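Dustix Family Filter Support
Ticket: Educational videos on pornography and media blocked as adult content
Status: Resolved
Priority: Normal
Submitted by: Brilham Center for Media Education, Parent Programs Office
Product: Dustix, managed plan
Category: Filtering / Incorrect block

Original request

The Brilham Center offers an evening course for parents and teenagers on the effects of pornography and on how entertainment media portray relationships. The course relies on a library of recorded talks hosted on Dratirum. Access to this library is provided through our managed Dustix account, both on the center's network and on the home devices of enrolled families.

Beginning Friday, families reported that most of the talks would not open. The block page lists the reason as "Adult: Explicit." None of the talks contain explicit material. They are lectures, interviews and two short comedy monologues, all of them reviewed by our office before being assigned.

Of the 312 videos in the library, 82 are currently blocked. The remainder play normally. We ask that the blocks be corrected without lowering the filter level on the accounts. Several families enrolled in the course specifically to obtain stronger filtering at home, and a general relaxation would not be acceptable to them.

Steps already taken by the customer:

Signed out of the Dratirum library and signed in again.
Cleared the browser cache on a staff computer.
Confirmed that the filter profile is still set to "Family, Strict."
Tested the same links on a connection without Dustix. All of them played.

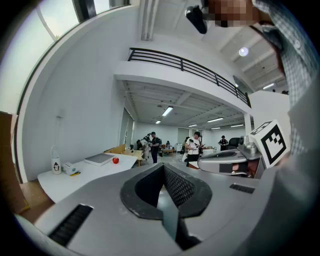 Attachment 1. Gray housing with dark V-shaped jaw; marker cube at right.

Support reply, first response

Thank you for the report and for the tests already completed. We have confirmed that the blocks come from Dustix and that the Dratirum service is operating normally.

In order to identify the rule involved, please provide the following:

The full address of at least one blocked talk and one talk that opens.
The reference code printed at the bottom of the block page.
Whether the center's network uses any filtering device in addition to Dustix.

Please do not add the Dratirum domain to your Allow list at this stage. Dratirum hosts material from many publishers, and allowing the whole domain would also open content that your profile is intended to block.

Customer reply

The addresses and reference codes have been entered in the secure form. The reference code ends in the same letters for every blocked talk we checked.

The center's network does use a second device, a gateway supplied and maintained by Nägeli. Our understanding is that its web filtering was turned off when Dustix was installed. We have asked Nägeli to confirm this in writing.

We would also note that the blocked talks all appear to have the word "pornography" or "porn" in the title. Talks on the same subject with more general titles, such as those on body image or on advertising, are not affected.

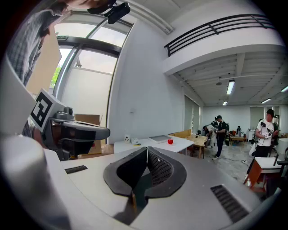 Attachment 2. Handheld gripper housing, with a second device and square marker at left.

Support reply, second response

The observation about titles was correct and has helped us considerably. Our findings are as follows.

Dustix evaluates a page in stages. The title and address are compared against a list of terms, and the text of the page is then examined to determine context. A page that discusses pornography in an educational or health setting should pass the second stage and be placed in the category "Education: Sensitive Topics," which is permitted under your profile.

Dratirum recently changed its player pages so that the description of a talk loads only after the viewer selects it. At the time of the check, Dustix therefore found a title and almost no text. With no context available, the strict profile applied the stricter category.

The home devices and the center's network were affected in the same way, and we do not believe the Nägeli gateway contributed to the problem. Written confirmation from Nägeli would still be useful for the record.

Interim measure

Until the correction is released, the talks may be allowed by collection instead of by domain:

1. Open the Dustix console and select Profiles.
2. Select "Family, Strict," then Exceptions.
3. Choose "Allow by path."
4. Enter the path of the Brilham library on Dratirum, including the final slash.
5. Save, then restart the browser on one test device.

The exception may take some 2 hours to reach home devices. Devices that are turned off will receive it when they next connect.

Customer reply

The exception was entered this morning. All of the blocked talks now open on the center's network. Two families report that the block page still appears on a tablet, although the same talks play on their other devices.

Nägeli has confirmed that web filtering on the gateway is off. 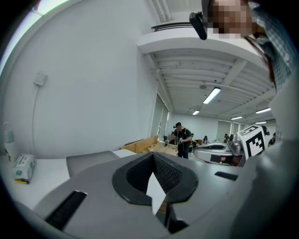 Support reply, third response

Both tablets are running an older version of the Dustix app that does not read path exceptions. Please ask the families to install the current version from the app store on the device. The filter level and the parent passcode will be kept during the update.

We can also report that the correction to page evaluation has been released to all managed accounts. Dustix now waits for the description on Dratirum player pages before assigning a category. The Brilham library has been evaluated again, and every talk is listed under "Education: Sensitive Topics" or a general category.

The path exception may now be removed. We recommend removing it, so that any new upload to the library is evaluated in the usual way.

Customer reply

Both tablets have been updated and the talks play as expected. The exception has been removed and the full library remains available. As a check, our office also confirmed that the test address for explicit material supplied in your setup guide is still blocked under the strict profile.

We request that future changes to the handling of sensitive topics be announced to education accounts in advance. The course runs again in October, and families are asked to watch the first talk before the opening session.

Support reply, closing note

The request for advance notice has been passed to the product team and is recorded under your account. This ticket is now closed. To reopen it, reply to the closing message from the address used to submit the original request.

Resolution code: Category correction, third-party page change
Related article: Allowing a single collection on a shared video site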